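Fevby dance

Fevby is a solo dance form associated with the coastal town of Zastdale, performed by a single dancer to hand percussion and a sung or hummed line. It is usually described in programme notes as an ancient temple or harbour ritual. The evidence for this is thin. No written mention of the form under its present name has been found from before the modern stage revival, and most of what is now taught as tradition can be traced to a single teaching school, the Lacerda.

Name

The word is commonly said to mean "the slow turning" in the old speech of the district. Dictionaries of that speech do not list it. A duller explanation, and a likelier one, is that Fevby was the name of a farm or lane on the edge of Zastdale where harvest dances were held, and that visitors took the name of the place for the name of the dance. Supporters of the older reading have replied that spoken words often go unrecorded, which is true but does not help their case much.

Origins

Two accounts are in circulation. The first holds that the dance was performed by women at the winter closing of the harbour and passed from mother to daughter over many generations. It appears in nearly every festival brochure, generally in the same wording and never with a source. The second treats Fevby as a stage form put together from local steps, borrowed arm gestures and a good deal of fresh invention.

Parish records from Zastdale do mention dancing in January, mainly as a nuisance. They refer to groups and to drink. A solo performer is not mentioned. It is possible that a solo dance existed alongside the group ones and escaped notice, but the argument rests on silence.

The Lacerda manual, the earliest teaching text, lists 164 hand positions and calls them "handed down without change". Later editions give different numbers for the same positions, drop several and rename others. Dancers who trained at the school have tended to defend the count as symbolic.

Structure of a performance

A full recital lasts 65 minutes and is given without an interval. It has an opening salutation, a long narrative section and a closing passage in which the feet are almost still. The narrative section is in 36 beats, or multiples of it, though recordings show that drummers often lose or add a beat and that dancers adjust without fuss.

The hands carry most of the story. In the teaching of the form, open fingers stand for speech or weather, and curled fingers for something held back. Critics have complained that the same position can mean a gull, a letter or a refusal depending on who is writing the programme. Audiences unfamiliar with the form are usually given a printed key. It is doubtful how many of them follow it, and some reviewers have suggested that the key does more work than the dancer.

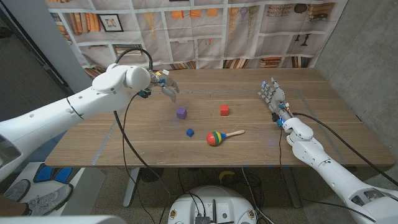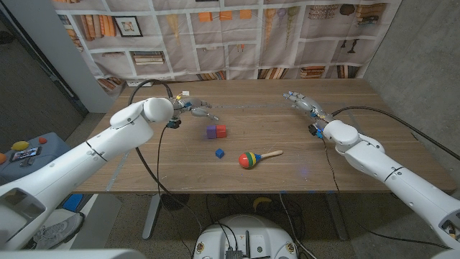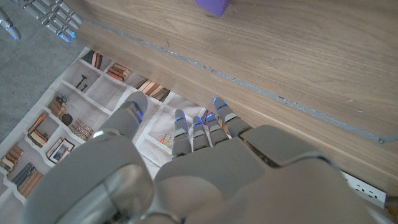

Hands near a wooden table.

Music

Accompaniment is by frame drum, a pair of shakers and a singer. The shakers are claimed as a local instrument, and older examples are said to have been made from dried gourds grown at Zastdale. Gourds do poorly in the climate there. It seems more probable that shakers arrived by sea with other goods, as they did in plenty of ports, and were taken up because they were cheap and loud.

The vocal line has words in only two of the surviving songs. The rest are hummed. Teachers explain the humming as a mark of respect — a more practical suggestion is that the words were forgotten, or had never been written for those tunes in the first place.

Revival and the Burnero festival

The form reached a wider public through the festival at Burnero, which began to include a Fevby evening after the Lacerda school started touring. The festival's notes describe the event as a rescue. Whether there was anything to rescue is the main point of dispute among those who write about the dance. Before the tours, Fevby does not appear in the listings of any theatre in the region.

The Burnero performances also fixed several features now treated as essential, including the pale costume, the bare stage and the entrance from the left. None of these is found in the first edition of the manual. The bare stage may simply reflect the size of the hall.

Reception

Reviews have been mixed. Admirers praise the control of the upper body and the patience of the pacing, and on this point even hostile writers tend to agree. Less kind notices have called the narrative section repetitive and the spiritual claims inflated.

A fair objection can be made to the sceptics too. Many dance forms now accepted as classical were reshaped for the stage within living memory, and an invented pedigree does not make the dancing poor. The trouble with Fevby is that the pedigree is sold along with the ticket, and questions about it are often treated as rudeness.

See also

Harvest dances
Mime
Hand percussion
Solo recital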